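The Wind Over Pilari

By the time the ferry had cleared the harbour wall, Yanti Nugroho had eaten both her sandwiches, and one of Anjani's, and was hanging over the rail shouting the names of the islands as they came up out of the haze. She got most of them wrong. She didn't care! She was going to Pilari for the kite week, she had a new kite in a tube on her back, and it was May and the sea was the colour of a bottle.

"That one's Drarnenik," said Anjani Pillai, who had the map.

"I said Drarnenik."

"You said it about the lighthouse."

They had been planning this since winter, in Anjani's kitchen, with paper all over the floor and the cat walking through the glue. Yanti's kite was a heron. It had 27 ribs and a neck that was supposed to bend in a good breeze, and so far it had bent only once, in a car park, before wrapping itself round a lamp post. Anjani's was a plain red diamond with 300 feet of line. She said a diamond had never let anyone down, and Yanti said that was exactly what was wrong with it.

The guest house was called the Santoso, up a lane so steep that the steps had a rope beside them. Their room looked straight across the bay. There were two beds, a jug of water and a bowl of small hard plums, and Yanti ate the plums while Anjani unpacked, and then they ran, truly ran, down to the beach with the tubes banging on their shoulders.

There was no wind.

There was so little wind that the smoke from the fish stall went up like a string. All along the sand people sat next to their kites, huge lovely things, dragons and boxes and a whale in eight colours, every one of them flat on its belly. A boy was walking up and down holding a wet finger in the air. An old man from Clultness, on the far side of the island, told them it had been just the same the year his daughter was born, and that it had lasted until she was sitting up.

"It'll come," said Yanti.

It didn't come that day, or the next. They swam. They learned a card game with 13 tricks in it and a rule about queens that changed depending on who was losing. They walked to Clultness over the top, through yellow gorse that smelled of coconut, and had soup there, and walked back in the dark singing. Yanti kept the heron's neck in her lap every evening and fiddled with it, loosening one thread and tightening another, talking to it under her breath.

"You know you'll have to leave it alone at some point," Anjani said.

"I know. Just this bit."

On the third night it was so hot and still that they lay on top of the covers and listed every breeze they could remember. Yanti had the one off the top of the moor that took her hat. Anjani had the one in the tunnel under the station, warm and a bit oily, that always came just before the train. Then they moved on to fans, because a fan was a wind too if you were lying in front of it, and Anjani said the best sort had a face on the base, some cheerful animal, so that you felt you were being blown on by a friend. Yanti laughed until she got hiccups. 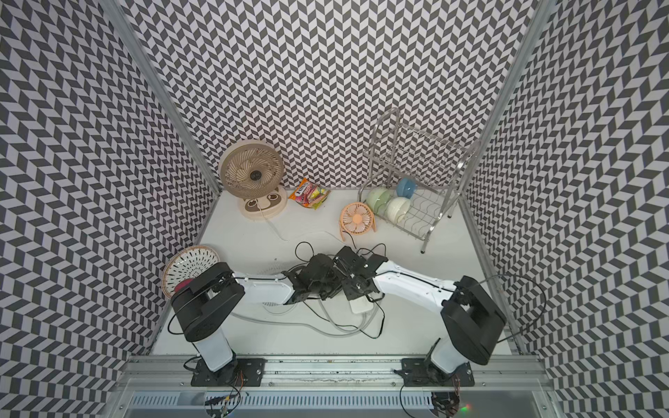

Morning on the Sand

Yanti woke at five because the curtain was in her mouth.

She lay there, tasting it. It went out, filled, and came back and slapped her on the nose. Down in the lane something metal was rolling over and over, and beyond that was a sound she had almost forgotten, a kind of long rough breath coming in off the water.

"Anjani," she said. "Anjani, Anjani, Anjani."

They went down in their pyjamas with jumpers over the top. Half the island was there already! The whale was up, all eight colours of it, towing a very large man along on his heels. The boy with the finger had a box kite and was screaming with joy. Anjani walked backwards four steps, let go, and the red diamond went up as if it had somewhere to be, 200 feet, then all 300, until it was a crumb in the sky and the line was humming in her fist.

"Go on, then," she called.

Yanti's hands were shaking. She held the heron up by its chest and felt the wind get under each wing, first one and then the other, like somebody trying on a coat. She let go. It dipped. It dipped again, very badly, and scraped one foot along the sand, and she ran, right through the edge of a picnic and into the sea up to her knees, hauling on the line and yelling at it.

And it lifted. It went up over the water in a great wobbling curve, and the wings opened, and then the neck — she saw it, she would tell people about this for years — the neck folded back in an S, slow and easy, the way a heron does when it has made up its mind to leave.

"It bent!" she shouted. "Did you see it bend?"

"I saw!"

The old man from Clultness had taken his cap off to look. Yanti stood in the cold waves with her pyjama legs floating round her and paid out more line, and then a bit more.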